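58 shares | 2 comments

We use cookies to remember your reading preferences. By continuing you accept our cookie policy.

3. Floor Pattern and Judged Walking Distance

3.1 Background to the present analysis

The first part of this paper dealt with the length of corridors as people remember it. This section deals with length as people judge it while standing at one end. The two are often treated as one measure in the building-design literature, and Egilsson and Agudelo have argued that they should be kept apart. We follow their usage. "Judged distance" means the distance a person states, in feet, while the far wall is still in view. "Recalled distance" means the distance stated after the person has left the building.

A floor carries several cues to distance at once. The size of each repeat in the pattern shrinks with distance from the viewer. The repeats also become flatter, because they are seen at a more and more grazing angle, and they become more closely packed. On a plain floor these cues are weak or missing, and the viewer has to rely on the walls, the ceiling lights, doorways and the height of the far edge in the visual field. Moussa reported that plain floors led to shorter judged distances than patterned floors in the old customs building at Mondthorpe. The effect was small and did not appear in the wider of the two halls he used.

Three explanations have been offered. The first holds that each repeat marks a filled interval, and that filled intervals are judged longer than empty ones. The second holds that the pattern makes the slant of the floor easier to read, so that judgments move closer to the true value and the usual underestimate is reduced. The third, put forward by Beltrán, treats the effect as a matter of attention: people look at a patterned floor for longer before they answer, and longer looking gives longer estimates. The filled-interval account predicts that a finer pattern should always raise the judgment. The slant account predicts a limit, since a pattern that is too fine can no longer be resolved at the far end and stops giving useful information there. The attention account makes no clear prediction about the size of the repeat.

3.2 Sites and participants

Judgments were collected in the Karnen and Sayegh buildings. Both were chosen for their long, straight corridors with level floors and no steps or ramps. The Karnen corridor has side windows for part of its length. The Sayegh corridor has none, and its lighting was left at the normal daytime setting throughout. Floor coverings were supplied by Cleltine as loose-laid sheets and changed between sessions. All of the sheets had the same matte finish, so that glare from the ceiling lights would not differ between conditions.

A total of 58 adults took part. None worked in either building. Each had normal or corrected vision by self-report and was paid for one visit. Testing was completed in March, with Abou Jaoude running the Karnen sessions and Agudelo the Sayegh sessions. Participants wore their own shoes, which were not recorded. In hindsight heel height should have been noted, as it changes eye height by an amount that matters for the nearer markers.

3.3 Procedure

Participants stood on a strip of tape and looked down the corridor at a marker post. They stated the distance to the post, turned to face the wall while it was moved, and turned back on a spoken signal. No feedback was given. Participants were asked not to count repeats in the pattern. We could not enforce this, and a few mentioned afterward that they had tried it on the coarse pattern before giving up. Their data were kept.

After the removal of trials with a recording error, 1710 judgments remained for analysis. Each was divided by the true distance to give a ratio, and the ratios were log-transformed before model fitting. Site, pattern grain (plain, coarse, fine) and true distance were entered as fixed effects. Participant was entered as a random effect with its own intercept and its own slope for true distance.

3.4 Geometry of the receding pattern

Some care is needed in stating what "fine" and "coarse" mean for a given viewer. The physical size of a repeat is fixed, but the angle it fills at the eye is not. For a repeat at ground distance d, seen from eye height h, the angular width falls off in proportion to distance along the line of sight. The angular depth falls off faster, because the line of sight also meets the floor at a smaller angle. Compression along the depth direction is therefore the stronger of the two cues once d is several times larger than h, and the weaker one near the feet.

The direction of view also matters. When a viewer looks down at a large floor, much of the visual field is taken up by the near part of the pattern, and the far boundary moves to the top of the field or leaves it entirely. If the view is also turned, that boundary may cut across the field at an angle, as at the upper left of Figure 2.

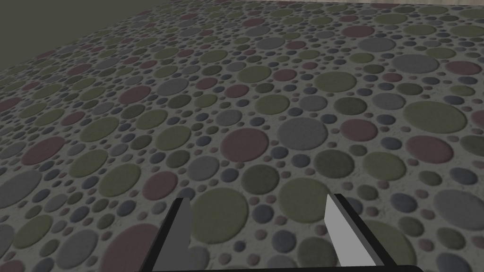
Figure 2. Rendered view of a patterned floor from above, receding toward the top, with an olive-gray background region at upper left. An open two-fingered gripper extends up from the lower edge.

In the corridors the far boundary was always a level line where the floor met the end wall, and participants were free to move their heads. We did not track gaze. The geometric values used below assume a viewer looking straight at the base of the marker post.

3.5 Results

Both patterned floors gave longer judged distances than the plain floor at both sites. The coarse pattern gave the longest judgments overall. The fine pattern was close to the coarse one for near markers and dropped toward the plain floor for far ones. This interaction was reliable at Sayegh. It was in the same direction at Karnen but did not pass the criterion set in advance.

The drop for the fine pattern is hard to fit to the filled-interval account. It agrees with the slant account, provided that the loss of information sets in before the repeats become fully unresolvable. Response times were longer for patterned floors, as Beltrán would expect, but adding response time to the model left the effect of grain almost unchanged.

The weaker result at Karnen may be due to the side windows, which lay light and dark bands across the floor in clear weather and so added a second, coarser pattern to every condition, including the plain one. Weather was logged by session only, and the log is not detailed enough to test this. Section 4 takes up the recalled distances for the same participants.

Manuscript received 30/04/2022

Share this article: 74 saves

Sign up for our newsletter to receive new articles by email. You can unsubscribe at any time.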